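Removing old wallpaper paste before painting a hallway

Asked by Hauwa Bassey
3 November 2020
Tags: walls, painting, older houses

Hi everyone, first time asking here, so please be gentle. We moved into an older place in Astham in January and I've finally got up the courage to tackle the hallway. The wallpaper itself came off beautifully, whole sheets of it, and I was feeling very pleased with myself until I ran a damp hand over the plaster and found it slimy all over. I gather that's the old paste. My neighbour reckons I can paint straight over the top as long as I use a decent primer, and my sister says I'll regret it for the rest of my life. The paint is already bought (a soft grey, I love the colour) and I'd rather not do this job twice. Do I really need to wash it all off, and if so, what with?

2 answers

Femi Adeyemi
Your sister's right, I'm afraid! I painted over paste in our first flat in Asstead and by winter it had crazed like an old dinner plate, and I ended up scraping the lot back to the plaster with a filling knife. So please do wash it off. It's dull work but it isn't hard. Fill a bucket with hot water and a small squirt of dish soap, lay old towels along the skirting, and wet a patch as wide as you can comfortably reach. Leave it for a few minutes, go and put the kettle on, then come back and rub it with a big sponge. Change the water far more often than you think you need to, otherwise you're only moving the paste from one spot to another. 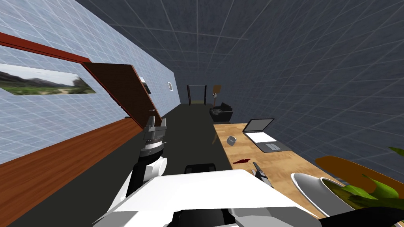

Once you've been over the whole wall, go over it again with plain water, and then leave it alone to dry properly. I gave ours 2 days with the windows open. Run your palm over it after that – any shiny or slippery bits want another go. Turn the power off at the board before you get near switches with a wet sponge, and keep the sponge well wrung out there.

When it's dry you'll probably see little scratches and dings you never noticed before. Fill those, give them a light sand with 200 grit or near enough, wipe off the dust and then prime. A cheap lamp held close to the wall will show you every lump, which is a bit disheartening, but better now than after the colour's on.

Comment from Hauwa Bassey: Thank you so much, this is just what I needed. Off to find some towels I don't mind ruining.

Musa Akinola
Sugar soap. Any hardware shop has it. Rinse well after.

Comment from Ese Nwachukwu: Wear gloves with it though, my hands were like sandpaper for a week.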